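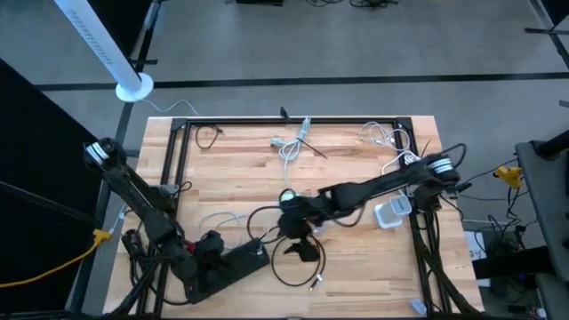

butcher block top, cable pile still on it

Flenby
Posted 2019-09-09

OK so I finally got a butcher block worktable and I love the thing, all those little staggered strips in tan and honey and a sort of pinkish brown. What I don't love is that every cable I own ends up on it! Long black power strip lying at a slant, a big black loop of cable near the middle, another brownish one curling around up by the strip. I paid 287 for this top and I'd like to see it once in a while. How do you all deal with cords on a table you use every day?

Jaden
Nice wood. Get the power strip off the top first. Mine is screwed to the underside, near the back, and I only reach under there maybe once a week. Then buy a bag of hook and loop ties and wrap every cable you're not using.

Horanix
Disagree on mounting it underneath. I did that in June and hated it, I was crawling on the floor every time I wanted to plug in a charger. Flenby already has that black rail along the far edge, so I'd run the strip right up against it and clip the cords to the rail. There's a little clip in the middle of it already from what I can see.

Jaden
Sure, if you swap plugs all day. I don't. And a strip up top collects sawdust like crazy.

Hidayat
Whatever you do, don't stick adhesive clips on oiled wood. I put 3 on mine and 2 fell off overnight (the other one took some finish with it, ugh). Also sort the cables before you buy anything. I had a box of 49 and kept maybe a third.

Flenby
No sawdust here, it's all small electronics stuff, so I'm leaning toward Horanix's way. Sorting tonight. Hidayat, what did you use to fix the finish?

Hidayat
Light sanding and mineral oil, two coats. You can still find the spot if you know where to look.

Horanix
Post another one when the strip's moved, I want to see how the rail idea goes.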